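Olwood extends compostable tableware collection to Serkwood

Food waste contractor Olwood will begin collecting used wooden and bamboo tableware from catering premises in Serkwood in July. The service covers chopsticks, stirrers, skewers and flat cutlery, which are currently sent for incineration with general waste at most sites in the town.

The scheme follows a trial in the Belkadi district, where 200 takeaways, canteens and cafés kept used items in a separate container for seven months. Collected material was shredded, blended with garden waste and composted at the company's Diko site. The finished compost met the limits set in Olwood's own specification for particle size, moisture and foreign matter.

Under the Serkwood service, each premises will receive a lidded 60-litre container and a supply of paper liners. Containers will be emptied on the same round as food waste. No change to existing collection times is planned, although premises on shared yards may be asked to move their containers to a single pick-up point.

Accepted items must be made of untreated wood or bamboo. Food residue does not need to be washed off, but liquids should be drained first. Paper sleeves may be left on. Plastic sleeves, metal clips, lacquered chopsticks and anything with a printed or foil coating must be kept out of the container, as these cannot be removed once the load has been shredded. Reusable items should be offered for reuse before being placed in the scheme. 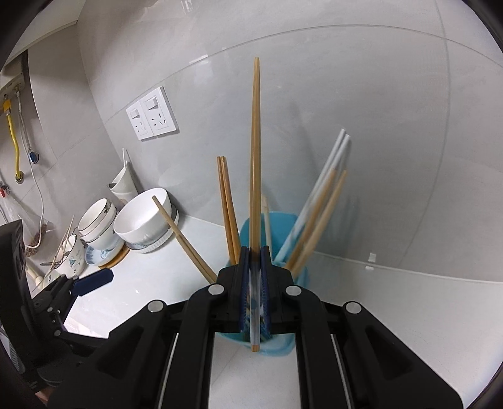

Light bamboo chopsticks with a striped section over the thicker part.

Loads will be checked by eye on arrival at Diko. A load containing more than 4 per cent foreign matter by weight will be rejected and charged at the general waste rate. During the trial, the most common contaminants were plastic sauce sachets, coated paper cups and cutlery made from plant-based plastic. The last of these is not accepted – it breaks down too slowly for the process used at the site, even where the packaging carries a compostable mark.

Bamboo has a dense outer layer and takes longer to break down than most softwood. For this reason the shredder at Diko has been fitted with a finer screen, and the material is turned more often during the first stage. The site has capacity to process 2000 tonnes of wood and bamboo a year alongside its present intake of garden waste. Compost from the process will be sold in bulk to landscaping firms and growers.

Charges will be based on the number of containers emptied. Premises that already hold a food waste contract with Olwood can add the service without signing a new agreement. Other businesses will need to complete a site survey, which covers access, storage space and expected volumes.

The service is open to business premises only. Household collections are not included at this stage – a decision on these will depend on contamination levels recorded in Serkwood over the first seven months.

Notes to editors

Olwood collects and treats food, garden and wood waste from commercial customers. Its Diko site carries out shredding, composting and screening.

A list of accepted items and a printable container label are available from the Olwood press office on request.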